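**Lavside drawer fault** — name given to a recurring failure on the two-arm tabletop cells run by Vondis, in which an arm kept pulling on a drawer after the drawer had reached its stop. First logged in July. Nobody hurt. Entry still being worked on, sections on repair costs missing.

## Background

The Lavside cell is a bench setup. Two arms, one table, a small wooden cabinet with drawers, plus loose items to be picked up and put away. Control software is Dreltus, supplied by Szulc. Cells ran unattended overnight from the spring onwards, up to 800 drawer pulls a night.

## What happened

At pull 706 of a night run the right arm gripped the handle, opened the drawer and didn't let go. The force limit should have tripped. It had been set to 2000 during a test and never put back — the usual value is far lower, and Dreltus gave no warning. The arm dragged the whole cabinet towards the table edge until the wrist cable pulled tight and the joint faulted out.

Damian Rutkowska found the cell stopped next morning. Handle bent, one runner split, cable jacket torn near the wrist. The same thing happened on 3 other cells before the setting was traced.

## Cause

Two separate problems, often mixed up:

- The force limit survived a restart. Test values were ment to clear, they didn't.
- The "drawer open" check used gripper position only. If the cabinet slid, the arm read that as the drawer still moving.

Liya Tufa's report puts most of the blame on the second. Azucena Trujillo disagreed and said so in a note attached to it — with a sane limit the arm would have stopped whatever the check said.

## Changes

Limits now reset at every start. Cabinet position checked before and after each pull. Night runs stopped, then allowed again with someone in the building. Ülle Grigaitė rewrote the stop procedure: main stop first, then wait for the arms to settle, then hands in. Drawer work on the bench, two views:

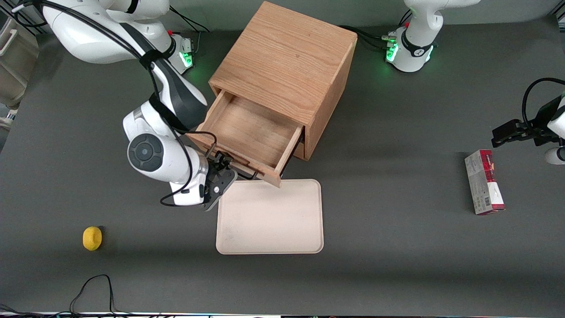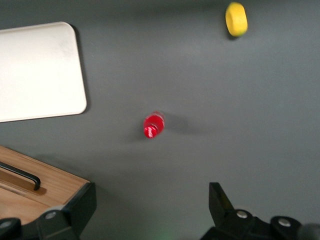 Cable slack was looked at as well. Longer loops at the wrist avoid a tight pull but can snag on a handle, so the length was left alone and an extra strap added higher up the arm. Cillian Mac Carthaigh has asked for a breakaway connector there. Not fitted so far, Szulc has yet to quote for it.

## See also

- Dreltus restart behaviour
- Force limits on shared benches
- Vondis stop procedure (old verison, withdrawn)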